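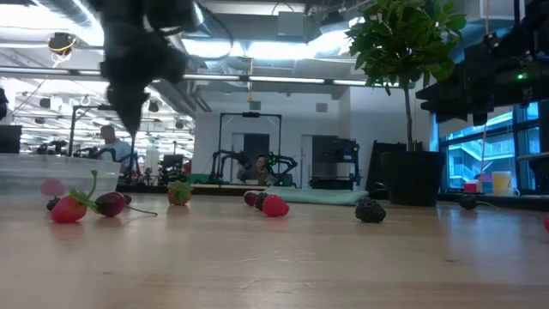

Fig. 7. Soft fruit on a wooden surface, with a translucent container to the left.

Section 7: Setting the drawer for soft fruit

This section applies to the Kaltia undercounter refrigerator fitted with the Grirbridge humidity drawer. Complete the levelling procedure and leave the appliance running for at least 20 hours before starting.

7.1 Fitting the drawer

1. Open the door to its full extent. The runners do not release at less than a right angle.
2. Slide both runners forward until they click.
3. Lower the back of the drawer on to the runners, then the front.
4. Push the drawer in and pull it out twice. It should move freely and stop before the door seal.

Note: Drawers supplied before February have a grey catch on the left runner. Press the catch inwards while carrying out step 3.

Caution: Do not lift the appliance by the runners.

7.2 Setting the slider

The slider on the drawer front controls the vent. Fully left is closed and fully right is open.

1. For strawberries, blackberries and raspberries, set the slider one notch from the left.
2. For cherries with stalks on, set it fully left.
3. For mixed fruit, use the berry setting.
4. Wait for nearly an hour after any change before reading the drawer gauge.

The gauge shows a band and not a figure. If the needle stays above the band overnight, move the slider one notch to the right. If it stays below, check that the drawer is fully home before changing the setting.

7.3 Loading

1. Remove any fruit that is split, leaking or mouldy.
2. Do not wash fruit before storage. Leave stalks and leaves in place.
3. Line the drawer with the ribbed mat, ribs upwards.
4. Spread berries in a single layer. Cherries may be stacked two deep.
5. Keep the rear vent clear by the width of a finger.

Caution: Do not store bananas, apples or ripe pears in the same drawer. The gas they give off shortens the life of berries.

Tubs with lids may be used, but the slider has no effect on the air inside a closed tub. Remove the lid or turn it a quarter to leave a gap.

7.4 Cleaning

Clean the drawer after each batch, or weekly if in constant use. Use warm water and a mild detergent. Fruit stains on the mat can be lifted with a paste of bicarbonate of soda left for a few minutes. Dry all parts before refitting. The drawer and mat are not suitable for a dishwasher.

Caution: Do not use bleach on the gauge cover.

7.5 Replacement parts

Mats, runners and gauge covers are supplied by Furden. Quote part group 1,129 and the serial number from the label inside the door. Peñalver drawers are of similar size but do not seal against the rear vent and must not be fitted.

For fault codes, see Section 9.

Section revised 11/25/24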